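식생활문화사 강의 노트
쟁반의 역사: 음식은 어떻게 식탁까지 왔는가 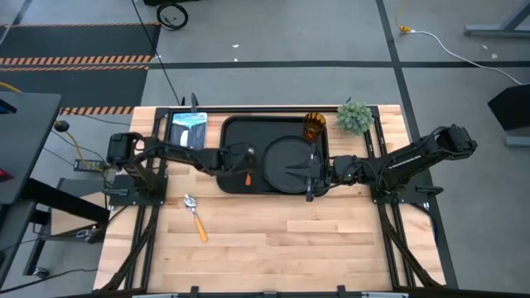
그림 1. 밝은색 나무 상판 위의 검은 사각 쟁반과 둥근 접시. 모서리는 둥글고 테두리가 살짝 올라와 있다.

지난 시간에 그릇 이야기를 길게 했으니 오늘은 그릇을 받치는 물건으로 넘어갑니다. 제가 이 수업에서 제일 좋아하는 주제예요! 숟가락이나 접시를 다룬 책은 도서관 서가를 채우고도 남는데, 쟁반은 늘 각주에만 나옵니다. 그런데 쟁반을 따라가다 보면 부엌과 방의 거리, 일하는 사람과 먹는 사람의 관계, 한 사람 몫의 식사라는 생각까지 줄줄이 딸려 나옵니다. 이 노트는 수업 순서대로 적었고, 괄호 안에는 수업 중에 던질 이야깃거리를 넣어 두었습니다.

1. 용어부터 정리합시다

쟁반과 소반은 쓰임이 겹치지만 같은 물건은 아닙니다. 쟁반은 다리가 없고 운두가 낮은 판으로, 들고 옮기는 것이 본업입니다. 소반은 다리가 달린 작은 상이에요. 음식을 차린 채로 들고 와서 내려놓으면 그 자리가 바로 식탁이 되지요. 운반 도구와 가구가 한 몸인 셈인데, 저는 이 발상이 볼 때마다 신납니다. 목판은 나무로 짠 얕은 그릇으로, 음식을 나르거나 담아 두는 데 썼습니다. 시험 답안에서 셋을 섞어 쓰는 경우가 많으니 꼭 구분해 주세요.

운두라는 말도 기억해 둡시다. 그릇의 둘레나 둘레의 높이를 가리킵니다. 쟁반의 운두가 높으면 미끄러지는 그릇을 잡아 주고 흘린 국물도 가두지만, 낮은 접시를 집으려면 손가락이 들어갈 자리가 좁아집니다. 운두가 낮으면 그 반대고요. 만드는 사람은 늘 이 사이 어디쯤에서 결정을 내려야 했습니다.

2. 부엌과 방 사이의 거리

한옥의 부엌은 대개 방보다 바닥이 낮았습니다. 아궁이에서 불을 때고 그 열로 구들을 덥혀야 했으니까요. 그러니 밥상은 부엌에서 차려져 문턱을 넘고 마당이나 마루를 지나 방까지 올라가야 했습니다. 국이 담긴 상을 들고 단차를 오르는 장면을 떠올려 보세요. 상이 작고 가벼워야 했던 까닭이 몸으로 이해됩니다. 소반의 너비가 대체로 한 사람이 두 팔로 안을 만한 정도인 것도 같은 맥락에서 설명하곤 합니다.

(이야깃거리: 여러분 집에서 조리대부터 밥 먹는 자리까지 몇 걸음인지 세어 보고, 마지막으로 쟁반을 쓴 날이 언제였는지 적어 봅시다.)

소반의 이름에는 지역이 들어가기도 하고 다리 모양이 들어가기도 합니다. 나주반, 통영반, 해주반은 산지에서 온 이름이고, 호족반과 구족반은 다리에서 온 이름입니다. 각각 호랑이 다리, 개 다리에 견준 것인데, 호족반은 다리 끝이 바깥으로 휘고 구족반은 안쪽으로 굽습니다. 해주반은 다리 대신 양쪽에 판을 대고 투각으로 무늬를 내는 경우가 많아요. 박물관에 가면 상판만 보지 말고 꼭 쪼그려 앉아서 아래를 보세요. 재미있는 건 거의 다 아래쪽에 있습니다!

3. 칠과 금속

나무 쟁반의 적은 물과 열입니다. 옻칠은 이 두 가지를 상당히 잘 견디고, 여러 번 올리면 깊은 검은빛이나 붉은빛을 낼 수 있습니다. 유럽에서는 동아시아 칠기를 흉내 내려고 여러 기법이 나왔는데, 그중 하나가 얇은 금속판에 칠을 입혀 굽는 재패닝입니다. 영국 웨스트미들랜즈와 웨일스의 폰티풀이 이 제품으로 이름을 얻었고, 종이를 겹쳐 굳힌 파피에마셰 쟁반도 함께 팔렸습니다. 차를 마시는 습관이 퍼지면서 주전자와 찻잔을 한꺼번에 내갈 판이 필요해졌던 것이지요. 차와 설탕과 쟁반은 한 묶음으로 기억하면 좋습니다.

4. 줄을 서서 쟁반을 드는 사람들

19세기 말에서 20세기로 넘어오면서 쟁반을 드는 사람이 바뀝니다. 그전까지는 내가는 사람이 들었다면, 카페테리아에서는 먹을 사람이 직접 듭니다. 별것 아닌 변화 같지만 식당의 동선, 계산 방식, 그릇의 크기가 모두 여기에 맞춰 달라졌습니다.

지난 학기에 읽은 레므지 된메즈(Remzi Dönmez)의 구내식당 연구 노트가 이 대목에서 아주 좋은 자료입니다. 된메즈는 닐베리(Nilberg)라는 공장의 식당 장부를 뒤졌는데, 어느 해 재고란에 쟁반이 2223장으로 적혀 있고 그 가운데 88장은 휘어서 못 쓰게 된 것으로 분류되어 있습니다. 옆 칸에는 연필로 "선반에 세워 말릴 것"이라는 메모가 있고요. 이런 메모 한 줄을 만나면 저는 하루 종일 기분이 좋습니다. 같은 노트에는 식당이 납품처를 발차크(Walczak)로 바꾸면서 판의 모서리를 둥글게 해 달라고 요구한 편지도 실려 있어요. 각진 모서리는 닦기 어렵고 쌓을 때 이가 나간다는 것이 이유였습니다.

칸이 나뉜 급식 판은 또 다른 갈래입니다. 접시와 쟁반이 하나로 합쳐진 물건이지요. 밥과 국의 자리가 정해져 있어서 왼손잡이 학생들이 판을 돌려 놓고 먹는다는 이야기가 작년 수업에서 나왔는데, 토론이 길어져 진도를 못 나갔습니다. 올해도 기꺼이 못 나갈 생각입니다.

5. 다음 시간까지

읽기 자료는 된메즈 노트의 31쪽부터 끝까지입니다. 분량은 대략 16쪽이고 표가 많아 금방 읽힙니다. 읽으면서 장부에 쟁반이 어떤 항목으로 들어가 있는지 살펴보세요. 식기인지, 가구인지, 소모품인지 해마다 달라집니다.

과제는 쟁반 하나를 골라 한 쪽짜리 관찰 기록을 쓰는 것입니다. 집에 있는 것도 좋고 학생식당 것도 좋습니다. 크기와 운두 높이를 재고, 바닥의 긁힌 자국이 어디에 몰려 있는지 그려 주세요. 제출은 6월 18일까지, 종이로 받습니다. 그림은 서툴러도 괜찮으니 사진으로 대신하지 말고 꼭 손으로 그려 오세요.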